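小耳朵音乐角:什么是“采样”?

小朋友,你有没有遇到过这样的事:听着一首新歌,忽然觉得里面有一小段鼓声特别耳熟,好像在爸爸妈妈爱听的老歌里听到过?先别急着怀疑自己的耳朵,你很可能听对了!音乐人有一种做歌的办法,叫作“采样”,今天我们就慢慢地聊一聊它。

采样的意思,就是从一段已经录好的声音里,取出一小块来,放进新的音乐里用。这一小块可以是鼓声,可以是钢琴弹的几个音,也可以是有人“啊”地唱了一声,甚至可以是下雨的声音、关门的声音。你做过剪贴画吧?从旧杂志上剪下一朵云、一只鞋子,再贴到白纸上,旧杂志里的云就成了你画里的云。采样跟这个很像,只不过剪的是声音。
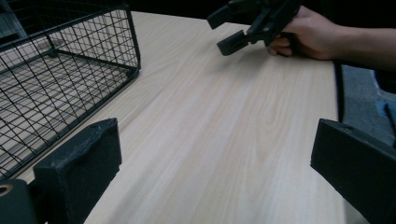 剪下来以后怎么办呢?办法可多啦。最简单的一种叫“循环”,就是让同一小段声音放完一遍,马上再从头放一遍,一直这样转下去。两秒钟的鼓声,只要接得好,可以陪你听完整整一首歌,你还不觉得它断过。有个叫 Atel 的乐队就很喜欢这么做,他们的曲子《Stilludberg》从头到尾都踩着同一段鼓点,上面的旋律却换了又换,像是同一条小路上走过了好多不同的人。

还有一种办法是改变快慢。用老式唱片机的时候,转得快,声音就又尖又细,像小松鼠在说话;转得慢,声音就又低又粗,像一头刚睡醒的大熊。现在用电脑也能做到,而且电脑还有一样本领,可以只让声音变慢,不让它变低(唱片机可就做不到这个了)。

再有就是把声音切碎了重新排。比如一句歌词有四个字,切成四块,把第三块挪到最前面,再把最后一块倒过来放,听起来就成了一种谁也没说过的话,怪好玩的。做这种音乐的人常常用一种带方形按键的机器,每个按键里存一块声音,手指一敲,声音就跳出来,敲着敲着就像在打鼓。

那么,别人的音乐可以随便拿来用吗?这个问题很重要,我要多说几句。一首歌是写歌的人、唱歌的人和录音的人花了许多力气做出来的,想在自己要发表的歌里用上一段,一般要先去问他们同不同意,有时候还要付一些钱。就像你想借同桌的彩笔,也得先问一声呀。
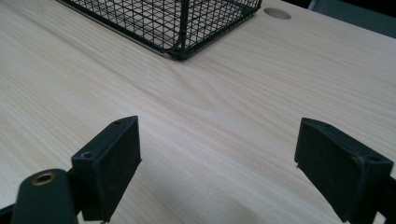 读者小满来信问:“如果我录的是自己家小狗的叫声,也要去问别人吗?”

小满问得真好!自己录的声音就是你自己的材料,可以放心地用,狗狗大概也不会反对。很多音乐人都爱自己出门去录声音,回来再慢慢挑。Zakura 唱片有一张给小朋友听的专辑,名叫《Hirano》,里面的节奏就是用拍手、跺脚和翻书的声音拼成的,一面真正的鼓也没有用。

你也可以在家里试一试。请大人帮忙打开手机或者平板上的录音功能,找一个安静点的房间,先录下拍手的声音,再录一录拉拉链的声音,或者把米装进小瓶子里摇一摇。每种声音录短一点就好,录完给它们起个名字,免得过几天忘了哪个是哪个。然后请大人陪你找一个能排列声音的小软件,把它们一个挨一个地摆上去,听听看。第一次排出来可能乱糟糟的,没关系,挪一挪、删掉几个,再听一遍。

小词典
采样:从录好的声音里取出一小段,用到新的音乐里。
循环:让一小段声音一遍接一遍地播放。
节奏:声音的长短和强弱按一定规律排列起来,能让你忍不住跟着点头。
制作人:帮助一首歌从想法变成录音的人,要挑声音、定快慢,还要决定什么时候该安静下来。

下一期我们来聊“回声”,看看为什么在浴室里唱歌特别好听。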